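Mãos novas a caminho: o que vamos comprar (e o que fica para março)
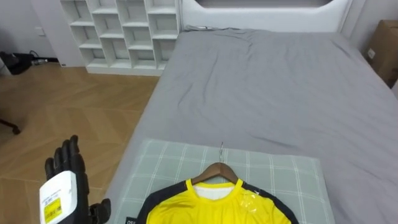
Temos orçamento! A proposta que a Filipa Calado levou à direção da Hostolwood passou quase sem cortes, e o segundo posto de trabalho para roupa e arrumação vai mesmo avançar. Quem acompanha a newsletter sabe há quanto tempo andávamos a pedir isto – já tínhamos a lista de compras pronta antes do verão.

A maior fatia vai para o par de mãos de cinco dedos. Pedimos preços à Lesach e à Jikberg e escolhemos a Lesach, que entrega em sete semanas e inclui a formação de montagem. Cada jogo de dedos sobresselentes custa 823 euros, por isso encomendamos só um para começar. As proteções de pulso ficam a 119 euros o par, e dessas vêm já duas.

O que mais me entusiasma, confesso, é a parte barata: cabides, camisolas de vários tecidos, lençóis, uma tábua pequena para dobrar. O Armindo Fonseca fez as contas e com mais de 1.328 euros montamos um quarto completo, cama incluída.

Para março ficam a bancada com rodas e o segundo computador. Se a vossa equipa precisar de horas no posto novo, falem com a Vitória Morais antes de ela fechar o calendário – as manhãs vão desaparecer depressa!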